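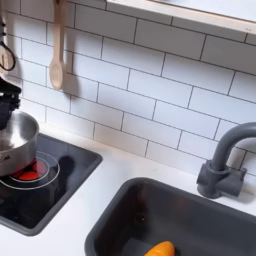
Rajitha Sikder
Kinesthetic is fine for a task this size. Grab the wrist, move the pan, record the joints, done. I never saw the point of a leader arm for pick and place in a toy kitchen.

4 min read · 12 comments · 2 shares

Piyumi Majumder
The point is that your hand ends up in the camera view. We tried guiding by hand first on the Stunach kitchen. The policy did well in training and fell apart as soon as there was no forearm next to the gripper. We switched to remote control and recorded everything again.

Rajitha Sikder
You can replay the joint trajectory without the person and record the video on the replay. We do that at Vestorton.

Piyumi Majumder
That works if the pan goes back to the exact same place. Ours never does. It shifts a little on the stovetop and the replay closes next to the rim.

orsolya_major
Tape marks under the pan. Take them up before the replay.

Prasanna Barua
Question from someone starting out. How many demos for one task, say saucepan from stove to sink? I have 60 by remote control and it still hits the faucet on the way over.

Piyumi Majumder
60 should get you something. Are they all from the same operator?

Prasanna Barua
Two of us. I lift high and go over the spout. Dilani stays low and comes in from the front.

Piyumi Majumder
Then there's your problem. It's averaging the two paths and the average goes through the faucet. Pick one and throw out the other set.

Dilani Majumder
I'd keep both. Throwing out half the data because the model can't handle two ways of doing a thing is backwards. Use a policy that can represent both. I've had no trouble with that on the Liyanage arm.

Piyumi Majumder
With 1,000 demos I'd agree. With 60 I'd pick one path.

Rajitha Sikder
Agree with Piyumi on this one. Also look at where the gripper takes hold. Grabbing a steel pan by the rim, it can swing when you lift fast, and then every demo has a different pan angle over the sink. Slow down for the first part of the lift.

orsolya_major
Slow demos give you a slow robot. I pause at the grasp and go at normal speed after that, then trim the pause.

Prasanna Barua
OK. I'll redo it with the high path only and a slower lift. Will post numbers in April.

Dilani Majumder
Keep my files please.

12 comments · Share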